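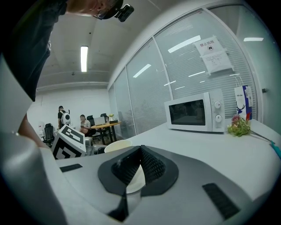
Boglárka Erdős told our group that the gripper is the easy part and the hard part is getting people to pick up a cup the same way twice. She said it before we even had our coats off, and half of what follows comes back to it one way or another.

Home | Projects | Visits | Student reports | Contact

Visit report, Intro to Automation
Group: Svenja Grube, Levente Pálfi, Dorottya Nyitrai
Written up by Svenja. Levente did the questions, Dorottya did the notes (her handwriting, my typos).

Where we went

Open day at Ondau, June. Got there late, missed the welcome talk, so nothing on company history in this report. Sorry. The other half of the class has that.

What we wanted to find out

Our project (Sedetti, the sorting arm) keeps failing on light things. Blocks fine. Cups, no. It squeezes them or it shoves them over. So: how do other people teach a machine to hold something light? That was question one and we mostly stuck to it.

What they do

No robot arm doing the picking at the station we watched. A person holds the gripper in their hand and does the job, with a camera on the gripper taking it all in. One person at the table had a small camera on their head as well, by the temple. Later the recordings get used to train a policy for an arm. Erdős called each try an episode. They want up to 3,000 for one task before they bother training on it, which sounded crazy to us, we had planned on a lot less.

The task was cups. White cup in the fingers, another one standing on the table, and a cube with black and white square markers. We asked about the cube. Markers like that have a known size and pattern so software can work out where the camera is compared to them. Levente wanted to know what happens if you bump it. Answer: depends how far along you are, sometimes you throw the episode out.

The rest of the table was ordinary stuff, a microwave, flowers, a paper bag. Dorottya asked if a messy background hurts the training. Erdős said a model that has only seen a bare table gets confused in a kitchen. Need to look this up properly, we have no source for it except her.

Fingers

This was the useful bit for us. The fingers are black with a mesh kind of texture and they lean in toward each other in a V. Ours are flat and stiff. We asked how hard you have to squeeze and she said watch the rim of the cup, when the circle turns into an oval you are squeezing too much, back off. We have no force sensor on Sedetti so this is maybe something we can do with the camera we already have??

Trying it

Five minutes each in the afternoon, on a practice table. I dropped 2 cups. Levente was too fast, she said fast hands make blurry video. Dorottya was good at it, annoyingly.

Things we will change

- new fingers, softer, angled. Print a first set this week if the printer is free
- slow down when closing
- put a marker on the base plate so camera position is known
- record more tries. Not 3,000, we don't have the time, but more then we had

Not answered

How they decide which episodes are bad. Erdős started explaining but the next group came in. Etelka Juhász from the Hegedűs group might have got that part, will ask her before Sunday.

Also cost of the hand tool. Forgot to ask.

Contact: project office, room list at the front desk | © Prornov student projects | Back to top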